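**Cavik storage case, tan - 3 out of 5**

I bought this to replace a cookie tin full of spare batteries and fuses, so the bar was low. Aldo Farina had been telling me for months that an ammo-box style case would fix my shelf. I doubted it, and after 30 days I still partly do.

The listing says "field tough." It's plastic. It has ridges molded into the inner walls and a flat floor, and that's it. No tray, no dividers. If you keep small things, they slide to one end the first time you pick it up.

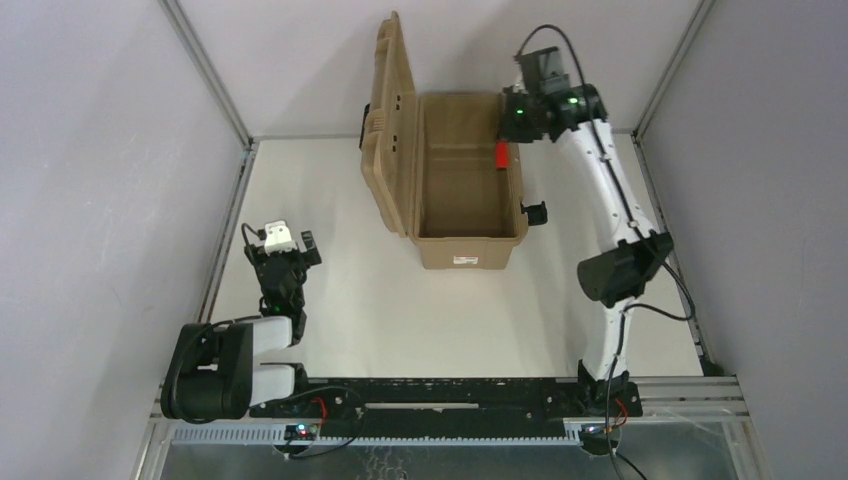
The lid is the part I'd pay for again. It swings all the way open and stays out of the way while I'm loading, which my old Skunden never did. The two latches are stiff. I broke a nail on one, and with cold hands I'd rather not bother. Mine have loosened a little since, and I can't decide if I should be pleased - a latch that gets easier in a month may be no latch at all by April.

I haven't tested the water claim and I don't believe it. The Grasso costs 4 dollars more and comes with a tray. Buy that if your stuff is small. For flashlights and rolls of tape, the Cavik is fine.

Tiziana Rinaldi
10 Mar 2020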